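Tistport Household Recycling: Frequently Asked Questions
Last updated 2021-03-29

Which plastics are accepted in the curbside container?
Bottles, jugs and tubs marked 1, 2 or 5. Film, foam and black trays are not accepted. The mark is normally molded into the base.

Should bottles be crushed?
Yes, lengthwise if possible. Bottles flattened into a disk may be read as paper by the optical sorter at the Pernis plant and end up in the wrong bale.

Do caps stay on?
Screw caps stay on. Loose caps smaller than 2 inches fall through the screens and are removed as residue. Pump heads contain metal springs and go in the trash.

Do labels need to be removed?
No. Paper and plastic labels are separated in the wash stage. Full-body sleeves should be torn off where they are perforated – they can hide the resin underneath from the sorter.

How clean does a container have to be?
Empty and rinsed once. Traces of food are acceptable. Liquid is not, as it soaks the paper carried in the same truck.
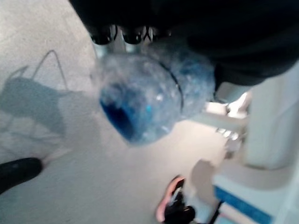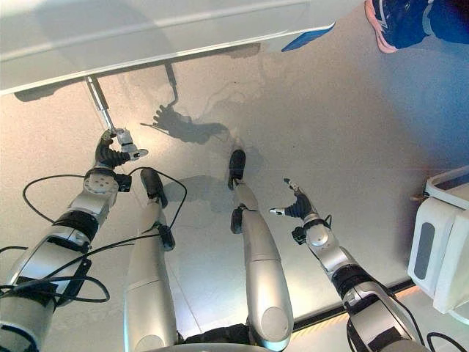 First picture: a crumpled clear bottle with a blue tint. Second picture: pale speckled floor beside a white tabletop.

Can recyclables be bagged?
No. Bags are pulled off the belt unopened and treated as trash. Place items loose in the container.

What happens to a rejected container?
The crew attaches a tag stating the reason. Remove the listed items and set the container out again on the next collection date. After a third tag within 12 months, service is suspended until the account holder contacts the office.

How often is the container collected?
Every two weeks. Addresses on the Nadus route change to a weekly schedule in September.

Can I get a larger container?
The standard size is 39 gallons. A second container of the same size may be requested; larger sizes are reserved for buildings with seven or more units.

Who do I contact about a damaged container?
Akbulut handles repairs and exchanges under the current contract. Have the serial number ready – it is stamped below the handle. Replacement takes roughly 7 working days.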